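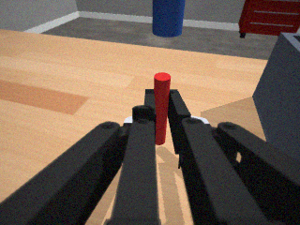
Gripper test in the simulator: red cylinder between the fingertips, bin on the right.

Workshop tips: trying a pick in simulation before you run the arm

Updated 19/06/2024 by Maj-Britt Björklund, Cotcombe shared workshop

Build the bench in the simulator first. A tabletop, one part and one container are enough to start. Walls and cabinets can come later.

Measure your real bench with a tape and type those numbers in. Nestor Pascual used the catalog height for his Skandville bench and was off by almost 2 cm, enough to drive the fingertips into the wood.

Start with a plain cylinder. It has no front or back, so you can leave wrist rotation alone until the rest works. Give it a color that stands out from the table and the gripper. Red on light wood is easy to follow.

Leave the top of the part above the fingertips. You can then see whether it tips when the fingers close. A slight lean is worth a second look. Check that both fingers meet the part at the same height, then check the friction value.

Close the gripper slowly. If the part shoots out sideways, halve the closing speed before you touch anything else.

Keep the drop container well to the side. Linkage bars swing wider than the fingertips, and they are what usually hits the rim. Emilian Nedelcu leaves 18 cm between the pick spot and the container on our Monov arm.

Run the same pick 24 times with the part shifted a little each time. Write down the misses and where the part was standing. If there are more than 3, don't move to the real arm yet.

On the real bench, tape down the cable before the first run and keep a hand near the stop button. Use a foam part for the first session. Pipe insulation cut to length does fine.

Save the settings file under a new name after every change. We lost most of November to one file called final.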